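An Open Day at the Tuditz Laundry and Folding Hall
1/18/19

I had been meaning to get myself out to Tuditz ever since the Paulík laundry put up its notice about an open day.
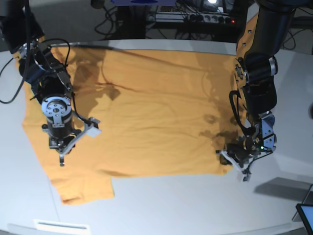 So on a gray morning I packed a sandwich, took the 126 bus to the end of the line, and walked the last stretch past the Forno bakery (where I may have stopped for a roll, and then gone back for another, because they were just out of the oven and I have no willpower at all).

Paulík washes for hotels, two swim clubs and the Grisudum summer camp, and it was the camp shirts I most wanted to see. They come in every September by the sackful, 851 of them last time according to the card on the wall, and a good many are still being sorted, mended and folded well into winter. The color is a lovely strong mustard orange, the kind you could spot across a lake, and a big white table turns out to be the perfect thing to spread one on. You see every wrinkle!

I have folded T-shirts all my life and thought I had little left to learn, but I stood at the folding tables for more than 40 minutes. The house method starts with getting the shirt flat, and they are fussy about it. Smooth from the middle outward, pull the bottom hem straight, and check that no corner of it has doubled over underneath. Only then do the sides come in, sleeves laid back on themselves, and the whole thing goes up in thirds. I had always rushed the flattening part and blamed the shirt afterward. We were all allowed a try, and my first one came out shaped like a slice of pie, but the next was good enough to go on the stack, or at least they were kind enough to put it there.

After that we saw the washroom, very loud and very warm, and the mending corner with its drawers of thread, where I could happily have moved in. There was coffee in paper cups and a plate of poppy seed cake that went quickly.

If you go next year, wear light layers and comfortable shoes, and get there before ten. The bus back runs only once an hour in the afternoon, and I missed mine by a minute, so it was back to Forno for another roll.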